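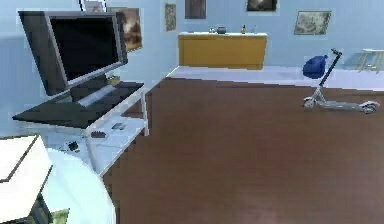
*The desk side of the simulated house, with a kick scooter on the floor across the room.*

The Kotetti robotics lab threw open its doors on July 13, 2023, and the busiest spot in the building was a house that doesn't exist. It has a computer desk, pictures on the walls and a scooter on the floor, and by closing time a good share of the town had steered a robot through it.

The house is a simulation. The lab uses it to teach a household robot called Odoi how to find its way around other people's furniture, and visitors watched the runs live on the big wall in the foyer, through the robot's own eyes. In all, 400 people came through, a record for the lab and well up on the April evening, when the rain kept almost everyone home.

"People expect to see a robot do one trick," said Efua Gbeho, who leads the home robotics group. "I wanted them to see the ordinary part — it looks, it decides where to go, it looks again. That's most of the job, and I think it's the most interesting part."

She got her wish. The crowd went quiet every time the view swung around to a new bit of room, and then everybody started calling out directions at once.

The early runs were search jobs. Visitors chose something from a list and Odoi went off after it, past a wooden stool, a white table with something small, red and glossy on top, and a big lumpy dark blue thing on the floor. Whether that last one was a beanbag or a boulder was argued over by several families (beanbag seemed to win, narrowly). The kids picked the red thing again and again, and a very fierce debate broke out over whether it was an apple or the head of a lamp.
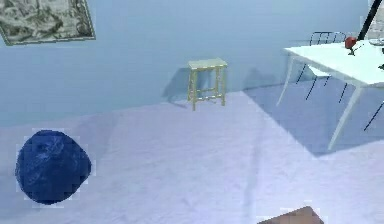 ## Two sessions, one long lineup

The lab had planned two public sessions, one before lunch and one after, with a break between for the staff. The break didn't happen. By mid-morning the lineup for the controls ran past the coat racks and out to the bike stands, and the team just kept going, eating sandwiches at the console.

Each visitor got a turn choosing a goal on a tablet. The software, Trinska, turned that choice into a plan and showed the steps down the side of the wall display, so you could follow along with what the robot meant to do next. I had a go myself and asked for the sofa. Watching the plan appear before anything moved was a real thrill, and I'm not ashamed to say I cheered when the bright yellow-green upholstery came into view.

One of the nicest things about the setup is how much of the robot you get to see. Tip the view down and there's a thick black tire, a square black-and-white marker on a boxy module, and the arm beside it in fat padded segments, with the living room beyond. One young visitor wanted to know if the padding was for hugging. Gbeho told her it was for bumping into things politely, and that hugging was a good idea and she'd write it down. She did, too — it's on the whiteboard by the console.

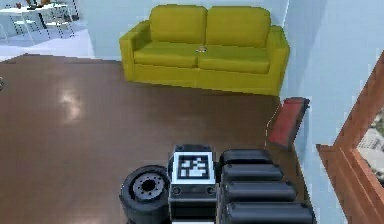

Sofas, Gbeho explained, are harder than they sound. A person glances at one and knows where the seat is, where the arms are and whether there's anything lying on the cushions. A robot has to work all of that out from wherever it happens to be standing, and a shiny floor can throw it off, with patches of glare that look a bit like objects. The group changes the lighting, the colours and the furniture between batches so that Odoi doesn't simply memorize one living room.

That is where the simulated house earns its keep. Before the open day the team had logged 1004 practice runs in it, many of them overnight, with no scuffed baseboards to apologize for in the morning. A run that goes badly gets replayed and picked apart over coffee. Gbeho showed a couple of the bad ones as well, to loud applause, including one where the robot spent its whole time limit circling a table leg.

Glass got plenty of attention in the afternoon. From beside a brown wooden surface, visitors could look through a tall panel between black bars to a white panelled door in the next room, and the question put to the crowd was a simple one: can the robot go straight there? Most of the younger ones shouted yes. A retired glazier near the back gave a firm no and then a very good short talk on reflections, which the staff enjoyed as much as anyone.

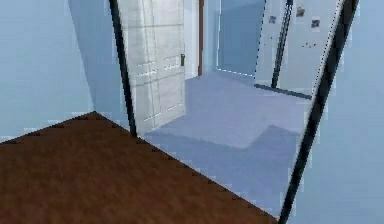
## What comes next

The group's next step is a set of trials with furniture from Skandwood, a local maker that has offered to lend pieces for a real test room. Gbeho hopes to have a table and a few chairs in place before the snow flies, so the same tasks can be run in both worlds and compared.

The lab is also keeping the list of jobs visitors suggested on the day. Finding lost glasses was the runaway favourite, followed by checking whether the stove is off and letting the cat in. School groups can ask for a console session of their own at the front desk, and people who missed their turn in the lineup should bring the paper ticket they were given — it'll be honoured at the next open house.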